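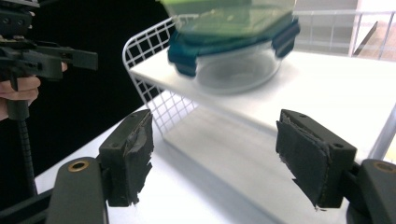 *A glass food container with a teal lid on a white wire rack, filmed from a hand-held gripper. A second gripper is at upper left.*

**Hand-held demonstration** is a way of gathering examples for a learning system without using a robot arm. A person does a household task with a gripper held in the hand, and a camera on the gripper records the work. The Sotham set, begun in March 2019, has 93 tasks – 40 of them use two grippers. Recordings are split into single examples before training. Worn finger pads are noted in the log, as they can change the grip.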